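13/01/2022, test kitchen, Ridgeway

Second day with the lemon cupcakes for the Nasville order. I write the notes in the same evening so that Arne can read them before he orders butter.

Yesterday the tops sank in the middle on both trays. I thought first about the oven, but the vanilla ones from the same oven were fine, so today I changed only the batter. Less baking powder, and the lemon juice goes in at the very end, after the flour. The zest I rub into the sugar with my fingers, as before.

Batch A: old recipe, for comparison. Sank again, a little less than yesterday. Taste is good, crumb is wet near the paper.

Batch B: less baking powder, juice at the end. Flat top, no hole. Slightly dry on the outside after cooling. I had them in for 20 minutes, which was too long by maybe two.

Batch C: same as B but with sour cream in place of half of the milk. This is the one I like. The dome is low and even and the frosting will sit well on it. Digby Tapsell tried one without frosting and took a second one, so I count this as a vote.

I filled the cups with the small scoop, 54 g each. With the larger scoop they run over the paper and stick to the tin, we know this already from November.
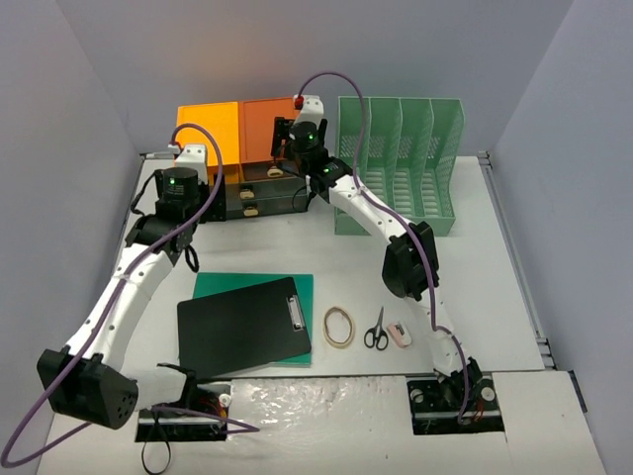

Can batch C be baked one day before the delivery? One day before is fine if they stay in the closed box and get the frosting in the morning; I would not try two days.

Frosting. I made the cream cheese one and the Swiss meringue one. The cream cheese frosting was too soft for piping after 30 minutes on the counter, also when I had chilled the bowl before. The meringue one held its shape the whole afternoon, but with lemon it is a bit boring. I put in four spoons of the lemon curd from Vilton and it became much better. With more curd it started to split. If it splits, put the bowl over warm water for a moment and whip again, this saved mine.

The Buketti papers: the yellow ones lose their color when they are baked, they look almost beige. The white ones stay white. I would take the white and put the yellow in the sprinkles or the ribbon. Arne Dreßler wanted the yellow because they match the invitation, so please look at the baked ones on the rack before you decide. I left one of each with a note under it.

Still open:

- Batch C again, 18 minutes, middle shelf only
- Same batter in the mini tin, start to check after 12 minutes
- Ask Nasville if they want some without egg, they wrote it in the first mail but not in the second
- Curd: we have two jars left, too little for the full order
- The digital scale jumps between numbers when it is near the mixer. Use the old one until it has a new battery

The remaining cupcakes from A and B are in the blue tin. Please eat them, they are ugly but good.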